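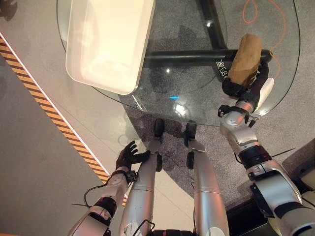 20. Dezember 2018

Seit April wohne ich jetzt mit Kanako zusammen, und seit April haben wir auch den runden Glastisch. Ich wollte zuerst keinen Tisch aus Glas. In meiner Familie war der Tisch immer schwer und dunkel, und man konnte ein Messer darauf fallen lassen, ohne dass jemand erschrickt. Kanako hat gesagt, ein Zimmer mit grauem Teppich braucht etwas Leichtes. Sie hatte recht, aber ich habe es ihr erst im Sommer gesagt.

Was ich über Glas gelernt habe: Man sieht alles, auch das, was unter dem Tisch ist. Ein Kabel auf dem Teppich kann man bei einem Holztisch vergessen. Bei uns sieht man es durch die Platte, und wenn es orange ist, sowieso. Auch das schwarze Gestell gehört zur Aussicht, mit der Querstange durch die Mitte. Auf der Stange klebt noch ein kleines weißes Etikett. Sofia Caldeira, meine Kollegin aus Drevcombe, hat mir geraten, es mit Öl abzureiben. Ich habe es bis heute nicht gemacht, und inzwischen würde es mir wahrscheinlich fehlen.

Das weiße Tablett ist dagegen meine Idee gewesen. Es ist rechteckig, glatt und glänzend, mit einem erhöhten runden Rand, und es steht fast immer auf dem Tisch. Darauf kommt alles, was Krümel oder Ringe macht: Tassen, Brot, die Teekanne. Früher habe ich nach jedem Frühstück die ganze Platte geputzt, jetzt spüle ich meistens nur das Tablett ab.

Für die Platte nehme ich warmes Wasser mit wenig Essig und danach ein trockenes Tuch. Ich wische zuerst den Rand, immer im Kreis, und dann die Mitte - meine Großmutter hat die Fenster auch so gemacht. Von unten putze ich nur 2 Mal im Monat. Man muss sich dafür auf den Teppich legen, und Kanako findet das sehr komisch.

Über die Feiertage kommen ihre Eltern zu uns. Ich überlege noch, ob wir eine Tischdecke auflegen sollen. Kanako ist dagegen.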